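Temps de lecture : 4 min
Dernière mise à jour : 5/29/21

Vemden : chez Lallia, les réfrigérateurs reconditionnés passent désormais par le robot

L'atelier de Lallia, à Vemden, a confié à des robots une partie du contrôle des réfrigérateurs d'occasion avant leur remise en vente. Le dispositif, testé depuis février, concerne l'inspection de l'intérieur des appareils et le nettoyage des compartiments. Les 99 salariés du site conservent leur emploi, mais une bonne part d'entre eux change de poste ou d'horaires.

L'entreprise récupère des appareils auprès de magasins et de bailleurs de la région, les répare et les revend sous garantie. L'an dernier, 3000 réfrigérateurs sont sortis de l'atelier. La direction veut aller plus loin sans agrandir les locaux. « On ne pouvait plus ajouter de postes de contrôle, il n'y avait plus la place », explique Margit Skjelbred, directrice du site. « Et c'était le poste où l'on avait le plus d'arrêts de travail, à cause du dos et des genoux. »

Inspecter un réfrigérateur demande de se baisser souvent. Il faut passer la main derrière les rails des clayettes, vérifier les joints, chercher les fissures dans les parois en plastique, puis nettoyer. Jusqu'à l'hiver, chaque contrôleur faisait l'ensemble seul, du bac à légumes jusqu'au haut de la porte. Les robots, fournis par la société Zapata, prennent maintenant en charge la partie basse et le fond des compartiments. Un opérateur suit le travail sur un écran et reprend la main quand la machine s'arrête.

Elle s'arrête encore souvent. Les portes brillantes posent problème à cause des reflets, et les modèles anciens ont des rails de formes très diverses. Sur les 983 appareils présentés aux robots pendant la période de test, 759 ont été contrôlés sans intervention humaine. Les autres ont été terminés à la main. Lallia juge le résultat suffisant pour continuer – le contrat avec Zapata a été prolongé au printemps.

Pour les équipes, le changement le plus visible est la création d'un poste de superviseur. Il est ouvert aux anciens contrôleurs après deux semaines de formation, dont une sur le site d'Oketham, où Zapata a ses bureaux. Janaína Batista l'occupe depuis mars, après six ans au contrôle. « Je rentre moins fatiguée, ça c'est certain. Par contre je suis assise presque toute la journée et je parle moins avec les collègues. Avant, on se passait les outils, on se demandait un avis sur un joint. Maintenant je regarde l'écran. »

Les frigoristes, eux, voient peu de différence. Le diagnostic du compresseur et du circuit de froid reste entièrement manuel. Ils reçoivent en revanche les appareils avec une fiche remplie automatiquement, que certains trouvent trop longue. Une version d'une page est en préparation.

La question des horaires est plus délicate. Les robots peuvent tourner tard, et la direction a proposé une équipe du soir, jusqu'à 22 heures, pour les superviser. Nabil Hakim, délégué du personnel, demande que cette équipe reste composée de salariés qui le souhaitent. « On nous a présenté les machines comme un moyen de soulager les gens. Si ça se termine avec des soirées imposées à des parents de jeunes enfants, on n'aura pas soulagé grand monde. » Il réclame aussi que la prime de pénibilité versée aux contrôleurs soit maintenue un an pour ceux qui changent de poste. Margit Skjelbred répond que la prime sera discutée avant l'été et qu'aucune équipe du soir ne sera mise en place sans accord écrit.

Autre point en débat : les images. Les robots filment pendant qu'ils travaillent et les enregistrements servent à corriger les erreurs. Les délégués ont obtenu que les séquences où apparaît un salarié soient effacées au bout de trente jours et qu'elles ne puissent pas servir à évaluer le rendement. La règle est affichée dans l'atelier depuis avril.
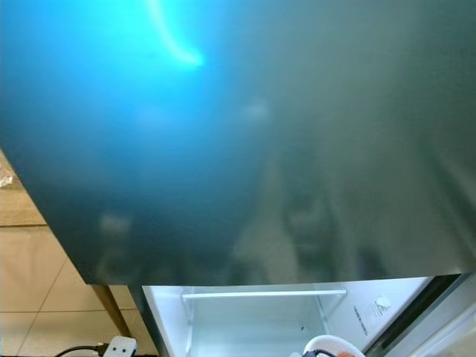

Le salaire des contrôleurs devenus superviseurs est-il modifié ?
Le salaire de base augmente d'un échelon à la fin de la formation, et l'ancienneté est conservée. Le sort de la prime de pénibilité n'est pas encore tranché.

Lallia prévoit d'étendre le dispositif aux congélateurs à l'automne. Les lave-linge, plus lourds à déplacer et moins simples à ouvrir, resteront contrôlés à la main. Deux postes de frigoriste sont par ailleurs à pourvoir sur le site de Vemden, sans lien avec l'arrivée des robots selon la direction.

Commentaires (3)

Jurgita Uibo
J'ai fait quatre ans de contrôle dans un atelier du même genre et mes genoux s'en souviennent. Si une machine peut faire le bas des frigos, tant mieux. Mais il faut que la prime suive, sinon les gens y perdent à la fin du mois.

Ikhsan Osman
Si je compte bien, il reste 224 appareils à reprendre à la main. Qui le fait, le superviseur ou les contrôleurs qui restent ? L'article ne le dit pas et ça change beaucoup la journée de travail.

frigo_vemden
Acheté un combiné chez eux l'année dernière, rien à redire. J'espère juste que les prix ne vont pas monter pour payer les robots.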